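Cup placement under a dispenser: one camera or more?

Panagiotis Vidmar
We train a two-handed policy on the dispenser task with head camera input only. The training set is 500 teleoperated demonstrations. Approach and grasp are fine in replay. The error shows up at release: the cup ends up off center from the nozzle in 22 of 200 trials. My suspicion is occlusion. With the cup on the grate, the hand covers a good part of the space over the tray, and the fluted glass gives poor depth. Has anyone measured what a wrist camera adds at this step? 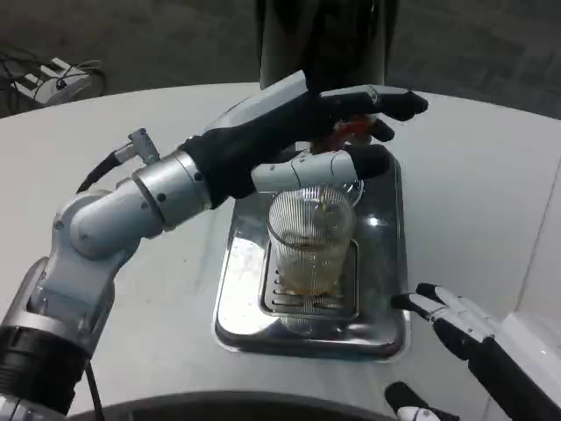 Replies

Emia
Add a wrist camera. It fixed it for us.

Bošković
I would check the labels first. If your operators release at different heights, the policy averages them and you get lateral drift whatever the view. Sort the demonstrations by release height and retrain on the tightest group. Also compare against moments when the cup is beside the tray and the grate is in plain view. If the predicted target is already wrong there, the hand is not the cause.
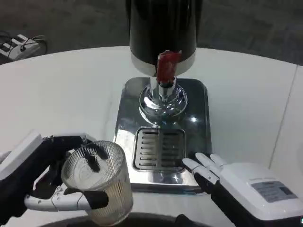
Tevelora, Aug 27, 2020
Edit: ran the same comparison on our own set, 3,000 frames, ribbed glass only. Target error before the hand reached the tray was nearly the same as at release, so for us it was the labels. We froze the target estimate before the final approach and kept the single camera. Clear smooth glass not tested yet, planned for September.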